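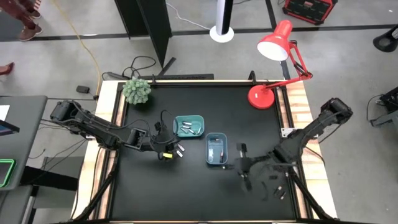
Sorting loose batteries is a dull job, and the Onel small-parts bins from Lévesque are a plain answer to it. I bought the two-bin set in May to replace a biscuit tin in which new cells, spent cells and odd bits of hardware had been mixed for years. The bins come in two shapes. The teal one is wider than it is tall, the blue-grey one the other way round, and the difference matters more than the colour. Small cylindrical items lie loose in the teal bin, and with five light-coloured ones in it they can still be picked out singly. The blue-grey bin takes the slim black items that would otherwise end up underneath everything else.

Both are plastic, with no lid and no divider. The teal bin is low, with a slightly flared rim and a curved cutout along its upper edge. The cutout lets fingers reach the bottom at a shallow angle, but it also limits the useful depth: anything piled above that line can roll out when the bin is tilted. The taller bin has rounded corners and an oval handle cutout near the top of its front face. Carried by it one-handed, the bin hangs level when lightly loaded and tips forwards when full.

I weighed the contents at the point where the base of the teal bin began to bow, and the reading was 1,550 g. The blue-grey bin reached 2,000 g with no visible change, at which point I stopped. Skye Rennie, who has the same set at the Flunthorpe repair shop, reports similar behaviour — her teal bin bows too, and has not cracked.
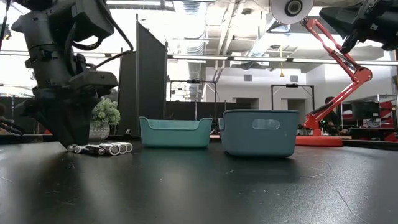 Can spent cells be stored in these long term?
Only with the terminals taped, and away from metal parts. An open plastic bin does nothing to keep contacts apart, and a lidded box with slots is the better choice for anything kept beyond a week or two.

The Edeo equivalent has a label holder, which I would have liked on the Onel. The smooth plastic holds masking tape poorly, and my first labels had come off by 5th July. A paint marker works and can be removed with alcohol.

Recommended for sorting at the bench, less so for storage.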